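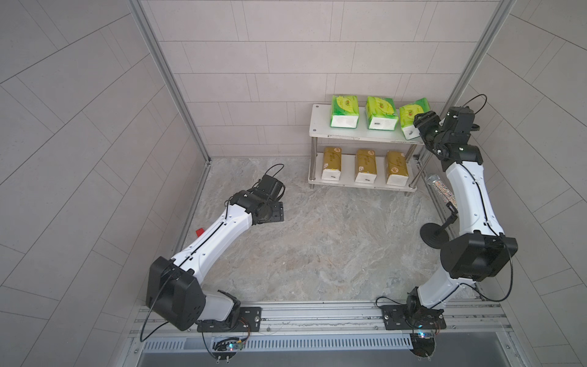
Hatem Abdel Rahman has a rule for anyone who wants to sit down at the Lasetti cell. Before touching the controls you watch an hour of other people's mistakes. "It's like driver's ed," he says, "with fewer fatalities and more tissues."

He runs data collection at Vevow, which means he spends his working life persuading two robot arms to move shopping from one place to another while every joint angle gets written down. The current set stands at 1,582 episodes. The target is 1,647, a number he inherited from a spreadsheet and has stopped asking about.

What goes wrong? "People get good," he says, sounding let down. An operator's first dozen attempts are full of dithering, and by the second afternoon they have found one neat way to take a pack off a shelf and they do it forever. The model then learns one neat way, and falls apart when the pack is tilted.

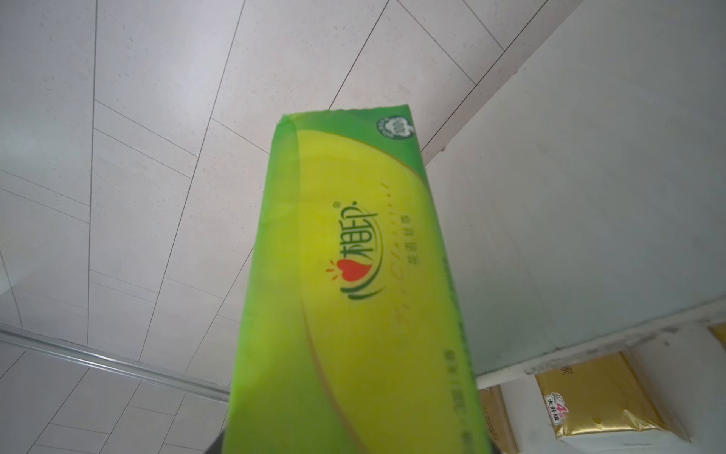 So he moves things. Between episodes a pack gets nudged, or swapped with its neighbor, or left on the floor where the last person dropped it. Soft packs are his favorites. A box, he says, is the same box wherever you grab it. "Tissues change shape while you're making up your mind."

I asked whether he throws out the failures. He made the face of a man who has had this argument before lunch. Of the last batch, 13 were deleted, all for recording faults. Fumbles stay in as long as the operator recovers, and they get a label saying so. An earlier set, Kaimal, was scrubbed until every grasp was perfect. The policy trained on it missed a pack by a finger's width and then carried on to the drop-off, holding air, with what Abdel Rahman describes as tremendous confidence.

The clutter is deliberate too. Anything small enough to reach and dull enough to ignore may turn up in the workspace, and the operators are told only which item they're after.
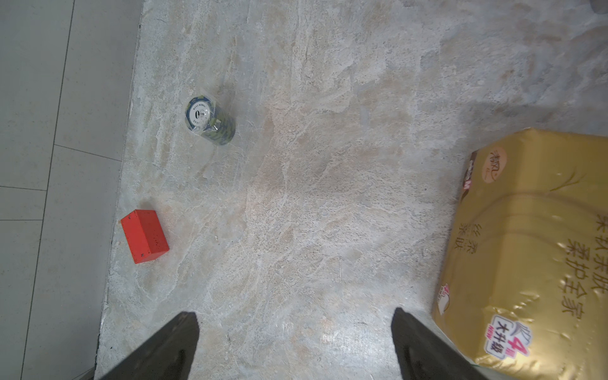 Graseo would do it differently, and argues that half of those objects teach the model nothing except that the lab needs tidying. Better to add them late, once the plain grasps work, and find out what each one costs you.

Abdel Rahman has heard this and half agrees. "Fine for a paper," he says. "I've got a shelf to clear by Friday." Then he reached in and turned a pack sideways.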